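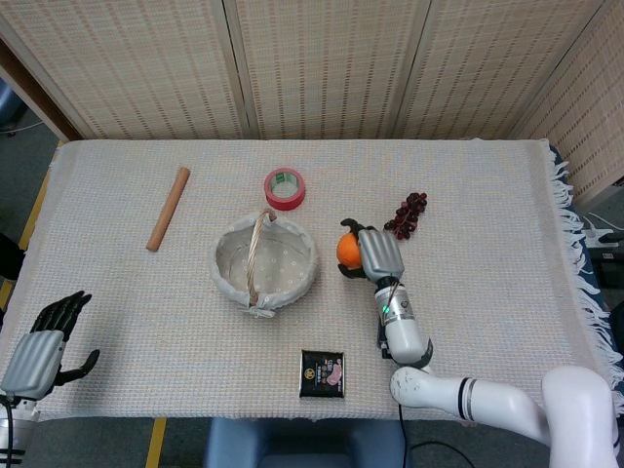
Cream woven cloth with a fringed edge, folding screen behind.

Home Productions Crew calls Training Contact

Make-up and hair assistant (period drama, fixed term)

2nd October
Posted by Sum-yee Chow

Sendirham is recruiting one make-up and hair assistant for Orlandini, a six-part television drama set in a provincial opera house. The post runs for 19 weeks from January and covers preparation, the main shoot and a short block of pick-ups. The assistant reports to the head of department, Chih-ming Fung.

The work

The department looks after 28 speaking parts and a varying number of supporting artists. Most of the cast wear lace-front wigs. Call times are early, and several night shoots are scheduled in the second block. Duties include:

- preparing workstations and brushes before the first call
- blocking, setting and cleaning wigs
- applying base, ageing and simple stage make-up to supporting artists
- standing by on set for checks between takes
- keeping continuity photographs and notes in scene order
- logging stock and raising orders with the production office

Prosthetics are handled by a separate supplier, Steminine. The assistant will help with removal and skin care at wrap but will not apply pieces.

What we need

Applicants should have at least one full screen credit in a make-up or hair department, or a recognised qualification plus trainee work on set. Wig experience is required. Experience with theatrical make-up of the 1890s is useful – the opera scenes are shot under warm, low light and the usual camera base has to be adjusted. A full driving licence is preferred, as the second location is not served by public transport before seven.

Terms

The day rate is £210 for a ten-hour day, plus holiday pay. Overtime is paid in half-hour units. A box rental is available to applicants who bring their own kit; the inventory must be agreed with the production office in advance. Some 33 miles separate the two main locations, and mileage between them is paid. Accommodation is provided during the second block only.

How to apply

Send a CV of no more than two pages, the names of two referees and up to eight photographs of your own work. State for each photograph what you did yourself and what was done by others. Retouched images will not be considered. Applications go to Chia-jung Kan in the production office, with "Orlandini assistant" in the subject line.

Shortlisted applicants will be asked to a half-day trade test, which is paid. It consists of one wig application and one ageing make-up on a model supplied by us. Questions about access or working hours may be put to the office before applying.

Recent calls

Costume standby, Orlandini
Dancers for Stulex, second casting
Trainee wig maker, workshop based
Notes on keeping a continuity file, by Itsuki Aoki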